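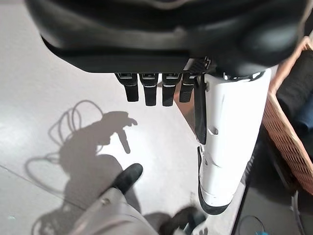
Week 2 in the new unit at Gornholm and the floor is finally down. 18 days of living on bare slab, never again. Went the pale grey in the end, smooth finish, and with the lights on it comes up really bright, nearly washed out in one patch. There's a faint straight seam running across it, which I'm told is normal for this stuff. Can live with it.

Cost was $297 for the prep gear and just under 2,000 for the rest. Merkska quoted heaps more so went with Danell. No regrets so far, ask me in winter

Colour is called "Sepúlveda" for some reason. It's grey. Was tossing up between that and a charcoal but charcoal shows every bit of dust and I hate mopping

ok people asking what to clean it with. Warm water, tiny bit of dish soap, flat mop. NOT the steam one. Installer was very firm about the steam one

Skirting boards still to go. 11 lengths sitting in the hallway, have tripped over them twice allready. Saturday job, maybe

Also if anyone has leftover felt pads for chair legs pls shout. Bought the stick on ones, they came off in a day. Rubbish

Next up the kitchen end. Same grey I think?? or will it be to much grey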